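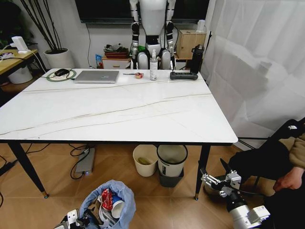

Re: [teleop] Bin bag task, gripper timing

> On the Stumano arms, do you let the operator close both grippers
> at once, or one side first?

One side first. The left takes the bag, the right comes in low, near the floor, then closes. We dropped any episode with more than 2 regrasps, leaving 3,255. Keep the table legs in the head view; operators misjudge the right arm without them. Limit episodes to 60 seconds.

Gidstead lab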